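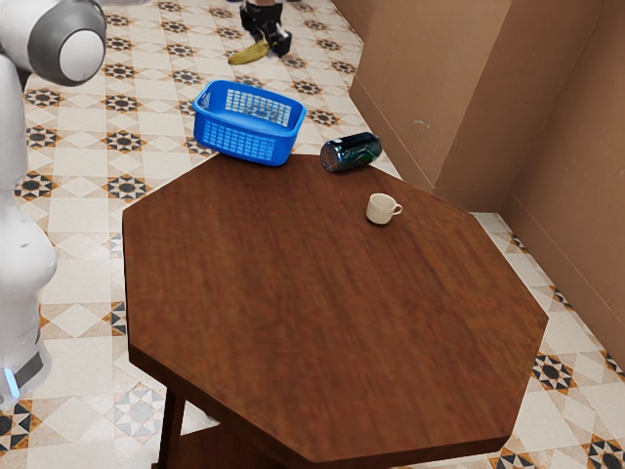
One student wrote after the first session that the airspeed indicator should simply go to zero whenever any part of the system is blocked, and asked why the notes list so many separate cases. The short reply is that the instrument measures a difference between two pressures. A blockage traps one of them, or sometimes both, and what the needle does afterward depends on how the other one changes. The cases are listed separately because the needle does different things in each.

Search this site Enter keyword Go

AIRCRAFT SYSTEMS, UNIT 3
Pitot-Static Systems: Layout, Errors and Blockages

Posted in: Course Handouts > Flight Instruments > Air Data

Scope

These notes cover the basic pitot-static system as fitted to a light, unpressurized airplane with mechanical instruments. Air data computers are left to a later unit. Students should have read the notes on the standard atmosphere before starting, and should be comfortable with the relation between static, dynamic and total pressure.

1. Layout

The pitot tube faces the oncoming air and senses total pressure. On most light airplanes it hangs below one wing, well clear of the propeller wash. It has a forward opening, a small drain hole to let water out, and a heating element. The heater is controlled from the cockpit and is not normally left on for long on the ground, where there is little airflow to carry the heat away.

The static port senses the pressure of the still air around the airplane. It is usually a small flush hole, or a group of holes, on the side of the fuselage. Where ports are fitted on both sides they are joined by a line, so that a sideslip raises the pressure at one and lowers it at the other, and the two effects largely cancel.

The connections are as follows:

Airspeed indicator: pitot line and static line
Altimeter: static line only
Vertical speed indicator: static line only

An alternate static source, if fitted, is a valve that opens the static line to cabin air.

2. How each instrument uses the pressure

The airspeed indicator holds a thin metal capsule. Total pressure is fed inside the capsule and static pressure fills the case. The capsule expands in proportion to the difference, and a linkage turns that movement into a needle reading. The dial is marked on the assumption of sea-level standard density, so the reading at altitude is less than true airspeed. Density does not enter the mechanism anywhere.

The altimeter holds one or more sealed capsules inside a case filled with static pressure. As the airplane climbs, case pressure falls and the capsules expand. The setting knob shifts the reference pressure and has no effect on the capsules.

The vertical speed indicator feeds static pressure directly to a capsule and, through a restricted passage, to the case. In a climb the capsule pressure falls at once while the case pressure lags behind. The needle shows the difference. In level flight the two even out and the needle returns to zero. The lag is a property of the restriction and cannot be adjusted out.

3. Position error

A static port would ideally sense the pressure of the undisturbed air. The air near the fuselage has been sped up or slowed down by the shape of the airplane, and so the pressure at the port is slightly wrong. The error changes with speed, flap setting and angle of attack. Manufacturers choose the port location by test, and publish what remains as a correction table.

For low speeds, treat the air as incompressible. A small static pressure error dp produces an airspeed error dV given by

dp = rho x V x dV

The same dp produces an altimeter error dh given by

dp = rho x g x dh

Setting the two equal and canceling density leaves

dh = V x dV / g

Worked case. An airplane near sea level has an indicated speed of 213 feet per second and an airspeed error of 3 feet per second, all of it due to the static source. Then

dh = 213 x 3 / 32.2 = 19.8 feet

Repeat with an indicated speed of 227 feet per second and the same airspeed error:

dh = 227 x 3 / 32.2 = 21.1 feet

Check the sign before applying it. If the sensed static pressure is too low, the airspeed indicator reads high and the altimeter also reads high. If the sensed pressure is too high, both read low. Marks are often lost on this step, usually by students who have the arithmetic right.

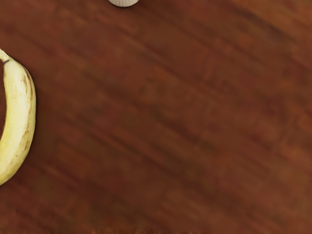 CIRLEY, August 28, 2019 -- The Cirley section will work from the revised blockage table in this handout. Copies issued earlier at Rosmont had the climb and descent entries reversed in the static blockage rows, and should be replaced. The text of the earlier issue was correct; only the table was affected.

4. Blockages

In every case below, the blockage is assumed to be complete and the lines free of leaks. Real blockages are often partial, and the readings are then sluggish or unsteady.

Case A. Pitot opening blocked, drain open.
Pressure in the pitot line bleeds out through the drain until it is close to static pressure. With no difference across the capsule, the airspeed reading falls to zero or near it. Altimeter and vertical speed indicator are unaffected.

Case B. Pitot opening and drain both blocked.
Total pressure is trapped at the value it had when the blockage formed. In level flight the airspeed needle stays where it is, even if power is changed. In a climb, case pressure falls while capsule pressure is fixed, so the reading rises. In a descent it falls. The instrument is behaving as a crude altimeter.

Case C. Static port blocked, pitot clear.
The altimeter stays at the altitude where the blockage occurred. The vertical speed indicator reads zero. The airspeed indicator still responds to changes in speed but is wrong at any other altitude: it reads low above the blockage altitude and high below it.

Case D. Everything blocked.
All three instruments hold their readings, with vertical speed at zero. The usual clue is that nothing moves when pitch or power is changed.

Revised table

Case | Airspeed, climb | Airspeed, descent | Altimeter | Vertical speed
A | zero | zero | normal | normal
B | rises | falls | normal | normal
C | reads low | reads high | frozen | zero
D | frozen | frozen | frozen | zero

Case B is the dangerous one in a climb. A rising airspeed reading invites the pilot to raise the nose, and the true airspeed then falls while the indicated figure keeps going up. Known pitch and power settings are the proper cross-check. For Case C the danger is in the descent, where the indicator reads high and the airplane is slower than it appears.

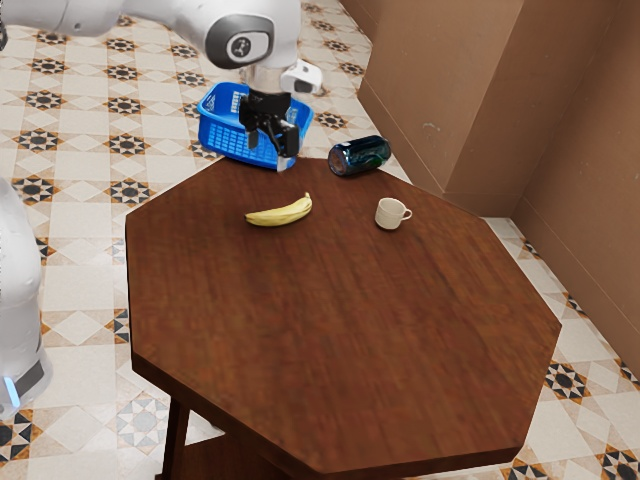
A comment left under the Rosmont copy of these notes asks whether breaking the glass of the vertical speed indicator is still worth teaching, given that most training airplanes now have an alternate source. It is taught as background. Breaking the glass lets cabin air into the instrument case, and from there through the restriction into the static line. The vertical speed indicator may be damaged and may show a reversed indication afterward, so it should not be relied on.

5. Alternate static source

Cabin pressure in an unpressurized airplane is usually a little lower than outside static pressure, owing to air flowing past the cabin openings. When the alternate source is selected, expect the following:

-- the altimeter reads slightly high
-- the airspeed indicator reads slightly high
-- the vertical speed indicator shows a brief climb, then settles

The size of the change depends on vents, windows and heater setting. Use the correction card for the airplane in hand. Some types show errors in the opposite direction, and the card takes priority over the general rule.

6. Leak checks

A leak in the static line inside an unpressurized cabin has much the same effect as a partly open alternate source. A leak in the pitot line lowers the sensed total pressure and makes the airspeed indicator read low.

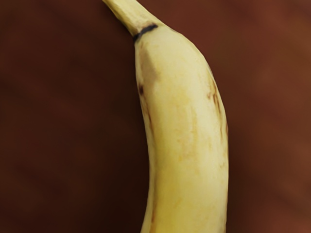
Both lines are checked on the ground with a test set that applies pressure to the pitot side and suction to the static side. The Kondgate shop uses a Baert set with 2 hoses, one for each side. The order of work matters more than the make of the equipment. Connect with the valves closed, apply pressure slowly, and watch the vertical speed indicator throughout, as it is the first to be harmed by a fast change. Hold the reading, note any drop over the test period, and compare it with the limit in the maintenance manual. Release slowly. Do not pull an adapter off a port while the line is still under suction.

Never blow into a pitot tube or static port by mouth. The capsules are delicate, and moisture carried into the line can freeze later in flight.

Covers and tape used during washing or painting must be removed and the removal entered in the record. Clear tape over a static port is hard to see from a walking distance, and the port should be checked up close on every preflight.

7. Problems

(a) An airplane levels off after a climb with both pitot opening and drain frozen shut. Power is reduced. State the airspeed indication before and after.

(b) The static port is blocked on the ground by tape. Describe each instrument during the takeoff run and the first part of the climb.

(c) Using the relation in section 3, find the airspeed error that goes with an altimeter error of 30 feet at an indicated 227 feet per second. State whether the sensed static pressure is too high or too low if the altimeter reads high.

(d) Explain why two joined static ports reduce the error in a sideslip but do little for the error due to angle of attack.

Written answers are handed in at the start of the next unit. Show the sign of every error.

Related handouts
The Standard Atmosphere and Pressure Altitude
Altimeter Settings and Temperature Error
Gyroscopic Instruments: Rigidity and Precession
Magnetic Compass Turning Errors
Vacuum Systems and Filters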